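On the Keeping of Household Manuals
2026-03-12

Readers of these pages have asked on several occasions how long the paperwork for household goods should be retained. My previous entry on the subject was brief and, on review, incomplete. The following sets out the practice in my own home in Girholm, where the papers have been kept in order for six years.

The first principle is that a manual and a receipt are separate documents and should be stored separately. A manual is consulted when something needs to be cleaned, reset or repaired. A receipt is consulted when money is in dispute. Placing the two in one envelope appears tidy, but the receipt is then handled every time the manual is, and receipts on thermal paper do not tolerate handling. I photocopy each one upon purchase and file the copy under the name of the shop. The original goes into a box in the hall closet and is not disturbed.

The second principle concerns manuals supplied only in electronic form. These should be downloaded on the day of purchase. In July I sought the instructions for a Brotora dehumidifier and was directed to a page reading 404. The company replied courteously to my letter but was unable to supply a replacement, and the filter was changed with the help of a neighbor. 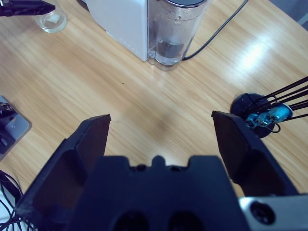 Rakiya Balogun wrote in response to the earlier entry that she does not keep manuals at all. "I write the two things I need on a card and tape it inside the cupboard door," she explained. "The booklet is in twelve languages and I still end up guessing." She added that her cards have survived a move and a burst pipe, and that her tenants read them, which they never did with the booklets.

Her method has merit and I have adopted it in part. A card is suitable for descaling intervals, fuse ratings and the order in which buttons must be pressed. It is less suitable for anything involving gas, for which the full document should remain in the house and be handed over when the property is sold. Duygu Yazıcı has further suggested that the card bear the date on which it was written. I agree, and mine now do.

The question of discarding is more difficult. My rule is that papers leave the house when the item leaves the house, and they leave with it if the item is given away or sold. I made one exception for a Demirtaş sewing machine, the manual for which contains my mother's notes on thread tension. The machine was sold long ago – the booklet remains. 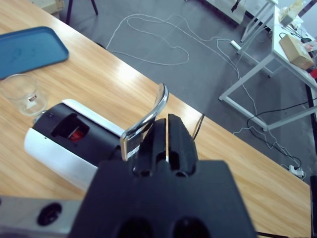
Model numbers deserve a section of their own, as most failed searches for a manual begin with a wrong one. The name on the front of a product is frequently a marketing name and may cover several versions. The correct details are more often found on a small printed label, and its position is not always convenient. With a white and black appliance laid on its side on the table, the label may prove to be at the base of the curved chrome handle, a place few people would think to look. I recommend copying the text in full, including any letters after the final dash, and entering it at the top of the card before the item is put away.

Correspondence on the storage of building permits and boiler certificates has been received and will be addressed in a separate entry. Orla Moynihan's question about foreign warranties requires some reading on my part, and I ask for her patience.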